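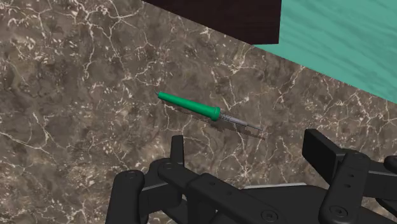
Figure 6. Simulated soldering iron from the hot-tool set, gripper open, before any contact. Wrist view.

4.2 What the handling rules leave out

The Brellen guideline is the one most often cited when a lab claims its tool-handling tests follow good practice. It asks that a hot tool be gripped "by the handle only" and that the approach be "clear of the working end." Both phrases sound firm. Neither says how close a finger pad may come to the tip on its way in, and neither says how anyone would check.

The iron in Figure 6 shows the trouble. It lies at a slant, with the right pad to the lower right of the tip and no pad touching any part of the tool. Is this approach clear of the working end? Under one reading it is, as there is no contact. Under the stricter reading used at Mfaume, which sets a keep-out zone ahead of the collar, the answer depends on a distance the guideline never gives. We scored 739 simulated approaches under both readings, and 51 of them changed from pass to fail. A rule that lets the scorer pick the result is a weak rule.

We are also unconvinced by how the guideline treats simulation. It accepts a simulated pass as evidence for the real cell if the tool model is "representative." The model in Figure 6 has only a short stub of cord behind the handle. A real corded iron drags its cable, and the cable pulls on the grip. Nothing in the Brellen text would stop a lab from reporting this model as representative, and some 38 percent of the entries in the Derker archive give no cord details at all.

The Gralness draft does better on paper. It requires a stated minimum distance, a named grip region and a note of any part missing from the model. Whether labs will fill in those fields is another matter. The draft has no penalty for leaving them blank, and we found no sign that reviewers ask for them. Until they do, we would treat a claim of compliance with either document as a statement of intent and ask to see the logs.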